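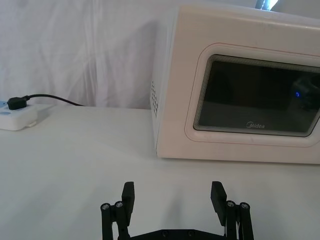

Conall Hennessy

Flusus two-finger parallel gripper

The Flusus is a linkage gripper for light household work: doors, lids, handles, cups. Two black fingers with flat pads open and close together on a single base plate. We stock it in one color and one finger length, and it ships with the mounting screws and a wrist cable.

Stroke: 100 mm
Weight: 317 g
Rated grip force: 41 N
Controller: Orkano or Urban (sold separately)
Price: $169 per spare finger set

I compared the Flusus with the older Kokness on a countertop microwave with a Midea logo on the door window. Appliance doors are a fair test of a gripper, as the surfaces are smooth and there is little to get hold of.

The Kokness has rounded fingertips and slid on the door edge more often than I would like. The flat pads on the Flusus held better, and the bent tip could be worked in behind the door with the fingers nearly closed.

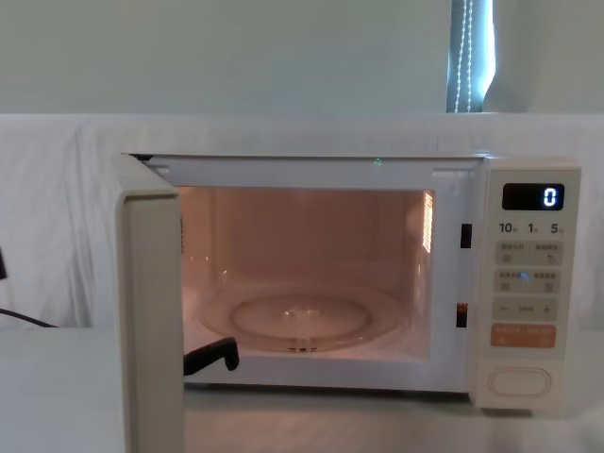 Clearance is the other point to check before ordering. With the door swung fully open, a finger coming in from the hinge side has to pass the door edge and stay low, near the lip of the cavity, to keep off the glass turntable. The Flusus is slim enough for that approach — the Kokness needs a wider path and usually a second try.

Both grippers run from the same Orkano settings. On the Urban controller, lower the closing speed before first use. Finger pads are a wear part and can be changed with a hex key.

Spare pads for the Kokness will be stocked until April.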